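Clivden Collection: attribution of the river pictures
Progress report to the Rostami Fund, July 2026
Prepared by Simin Mazandarani

The grant was for settling who painted the two river pictures at Clivden, both long given to Edwin Cliniscombe. We are part of the way there, and I would rather say so now than promise a happy ending.

Arash Vahidi has read 126 of the 400 letters in the Cliniscombe papers. Two mention a river view. Neither gives a size, a buyer or a title, and one may well refer to a watercolor. The family has always treated these letters as proof. I don't think they prove much beyond the fact that he went outdoors in summer and complained about the flies.
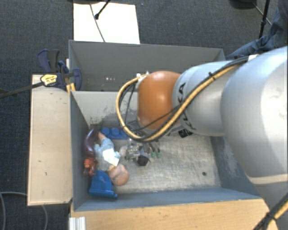 Does the signature on the larger canvas settle the matter? It can't on its own, as it sits on top of the varnish and was added after the picture was finished, by Cliniscombe or by someone hoping to sell it.

The smaller canvas is more promising. The handling of the far bank – short, dry strokes over a thin gray ground – is close to the signed view of the mill. Close is as far as I would go. He had pupils, and at least one of them copied his work well enough to fool a dealer.

The Gronduvo catalog lists both pictures as "certain." We asked for the evidence behind that word and were sent a photocopy of an older catalog that says the same thing.

Spending is within budget, apart from 30 dollars over on copying fees. The remaining letters should be read by the end of the grant. Arash expects to find a sales record among them. I have my doubts, but the letters need reading either way. Until then we ask that the wall labels say "attributed to."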